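Stumico Table Kit: Gallery
Posted Thursday, July 3, 2025

The Stumico Table Kit is a two-arm workstation for teams that need to practice and test tableware handling: plates, cups, glasses and trays. It ships with the frame, two arms with two-finger grippers, cabling and the Sepp control software. You supply the tabletop, the objects and a computer. This gallery goes with our product page and shows the kit at work on a tray-clearing job. Click any picture for the larger version.

1. Two arms, one tray
The arms mount on opposite side rails and face each other, so either one can get to the middle of the table.

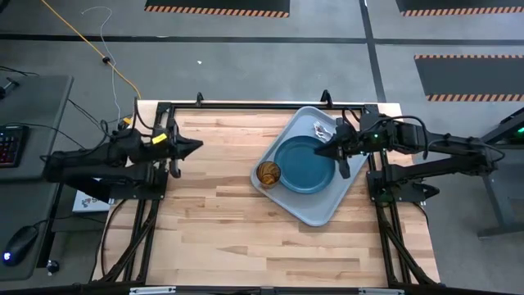 Each arm bolts on separately and can be moved along its rail with a hex key. Most buyers set the spacing once and leave it. If you change it later, run the Sepp alignment routine again before loading any saved job. The routine has 17 steps and the software walks you through them – plan to stay at the table while it runs.

Cables route above the arms. We tried running them under the rails on the first version and went back to overhead loops in December, after customers at Grevley reported wear at the elbow joint. Spare cable sets are listed under part 391.

2. Tableware
The standard job list covers flat plates, drinking glasses and cups. Bowls and flatware are in the extended list, sold as a separate license. Shiny or patterned objects can take longer to set up, so we suggest starting with plain plates and adding the harder pieces one at a time.

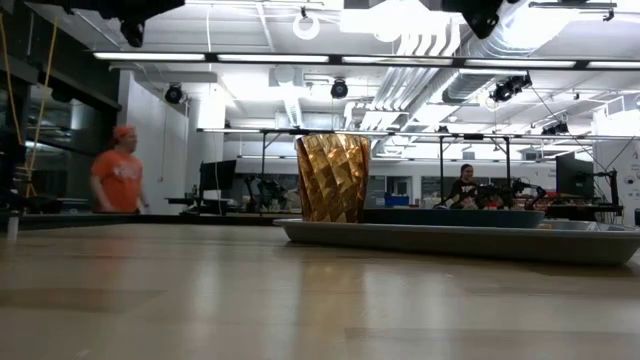
Objects aren't included with the kit. Grinia sells a matched set of trays and dishes if you don't want to collect your own, and orders placed together ship together. Any household pieces will do for a first test, as long as they fit between the gripper fingers.

Details
Arms: 2
Saved jobs: up to 186
Frame: aluminum extrusion, black
Warranty: 3 years on arms, one year on cables and gripper fingers
Not included: tabletop, computer, monitor, floor mats

Demo visits are by appointment. You can bring your own plates and cups – please tell us the sizes ahead of time so the jobs can be set up. Write to Margus Kairys through the contact form and put "table kit" in the subject line.

Back to all galleries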